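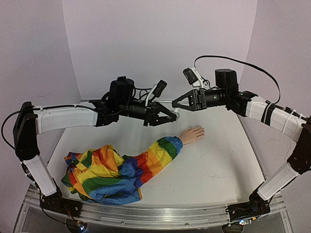 Research Article | Popular Fiction and Publishing

3. Series Order and the Returning Detective

Readers of detective series seldom begin with the first book. Besnard and Thambiah found that most borrowers in their library study entered a series at whichever volume was on the shelf, and that few went back to the opening title before moving on. Authors and editors have long been aware of this habit. The present section considers how it shapes the early chapters of later volumes, where a writer must introduce the detective again to new readers without wearing out the patience of old ones.

The sample consists of 25 novels drawn from three series: the Korness books, set in a river port; the Sibiya books, which follow a retired court interpreter; and the shorter Benda series, whose narrator works as an insurance investigator. All were issued in paperback by Getwood, and all carry a list of earlier titles facing the title page. In each novel we read the first 1000 words of the main text and marked every statement that depended on events in an earlier volume. Two readers, Solanki and Hyun, worked separately and met afterward to settle differences. Prologues told from the point of view of a victim or a criminal were set aside, as they rarely refer to the detective at all.

Three methods of reintroduction were found. The first is the plain summary, usually a paragraph in which the narrator states an occupation, a former marriage and the outcome of the last case. It is most common in the Benda novels, where the first-person voice makes it easy to place. The second is the report by another character. A client arrives, says what has been heard about the detective, and is corrected on one or more points. The Korness books favor this method from the fourth volume onward. The third is delay, in which the past is mentioned by name only ("the business at the lock") and left unexplained until the middle of the book, or left unexplained altogether.

Delay was the method we had least expected to find so often in the Sibiya novels, given that their plots lean heavily on earlier ones. Schwerdtfeger has argued that an unexplained reference serves as an advertisement for the backlist, and the list of titles facing the title page gives some support to this view. The argument is less convincing for the two Sibiya novels in which the event referred to occurs in no published volume. In those cases the reference adds age and weight to the character, and a reader who searches the earlier books for it will search in vain.

The treatment of the detective's partner differs from that of the detective. A dead or absent partner is nearly always explained within the first chapter, while a living one may pass without any introduction beyond a surname. We return to this difference in Section 4, together with the question of whether reissued editions altered the opening pages.

Figure 2. Two robot arms reaching toward a mannequin arm in a rainbow-striped sleeve.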